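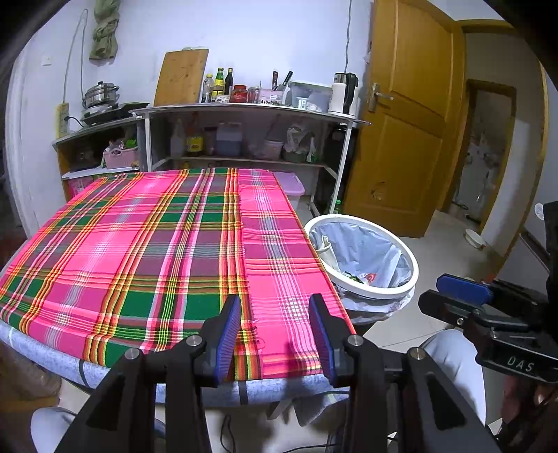 3. The Soup Walk and how people remember it

I grew up four streets from the river in Bendirstead, so I should say up front that I'm no neutral observer of the Soup Walk. I've carried a mug down Holub Street in the rain more times than I can remember, and I once burned my tongue so badly on a corn chowder that I couldn't taste my own birthday cake. When I came back to do this study I thought I knew what I'd hear. Some of it I did hear! But a lot of it surprised me, and this section is mostly about the parts that did.

For readers who skipped Section 2 (I would have), the Soup Walk happens one evening every October. Households along Holub Street and the lanes behind it put a pot out on the porch or in the front yard, and everybody else walks from pot to pot with a mug brought from home. There are no tickets and there is no judging. There was judging for a few years, and I'll get to that, because people are still sore about it.

My material is 254 pages of typed-up interviews, plus the town paper's back issues from 2000 on and whatever people pulled out of drawers for me. I asked everyone the same opening question, which was simply what they ate the first time they went. I'd meant it as a warm-up. It ended up being the best question I had, since people who claimed to have forgotten the whole thing could tell me about the barley, or the too-salty ham, or the neighbor's thumb in the ladle. Then the rest of the evening would come back to them in pieces - who they walked with, which porch light was out, what the street smelled like.

3.1 Who started it

I have six different founding stories and I believe parts of all of them. The one told most often on the river side of town is that a burst pipe closed the kitchen at the Gilamel, the old dance hall, on the night of a dinner, and the cooks carried the pots home and fed people from their steps. On the hill side, the Walk grew out of Halloween, as a way of keeping parents warm while the kids did the houses. Ravinder Sawatzky, whose family has put out a pot longer than any other I spoke with, thinks both are nonsense. "My mother made too much soup," he told me. "She always made too much soup. She sent us up and down the street with it, and people felt they had to send something back."

I like that version best, and I've tried hard not to let that matter. What I can say is that the paper doesn't mention a burst pipe at the Gilamel in any issue I've read, though the run I had access to starts late and the pipe would have been well before it. The Halloween version fits the month. The Sawatzky version fits the way people behave now, with pots going across the street to houses that aren't even on the route.

3.2 The contest years

So, the judging. A kitchenware shop called Fomico opened near the bridge and offered a prize of $200 for the best pot. Everyone I talked to agrees that it was kindly meant. Everyone also agrees that the soup got better and the evening got worse. Recipes that had been shouted over fences went quiet. One woman told me she cooked with her curtains closed for a week, laughed about it, and then asked me not to say what was in the soup (so I won't).

What interests me is how people place the contest in time. Those who disliked it remember it going on for ages. Those who won, or came close, remember it as a season or two, over before it got going. The paper has it running for three Octobers. After that the prize notice just isn't there any more, and I couldn't find anyone who remembered a decision being made. The shop has changed hands since, and the current owner had never heard of the prize until I walked in and started asking.

3.3 Tables, cloths and mugs

I hadn't planned to write about objects at all, but people kept bringing them up. Mugs especially. A mug used for the Walk often isn't used for anything else, and two brothers I interviewed separately each told me, with great feeling, that he was the one who had their father's. Then there are the cloths. Bright plaid came up in several interviews (Figure 1 has one with plenty of pink in it), and people often described a porch by what was spread on the table before they could tell me whose porch it was. "The yellow checks" was a house. So was "the oilcloth with the burn." I started using these names in my own notes after a while, and got lost at least once when a family had bought something new.

I'd be careful about making too much of this. A tablecloth is easy to remember when you're a child, as it's at eye level and there's food on it. Still, the people who moved here as adults did it too, only with fewer cloths to draw on.

3.4 What the newcomers told me

The sign-up sheet for this year's pots goes up on 30th August, and I've stood beside it in past years just to listen. New arrivals tend to ask what the rules are. Longtime residents tend to say there aren't any, and then list them. Don't put out chili if the Sawatzkys are putting out chili. Take a small helping at the first house. Say something about the soup, even if it's only that it's hot. I come back to that list in Section 4, where I set it beside the contest rules the paper printed.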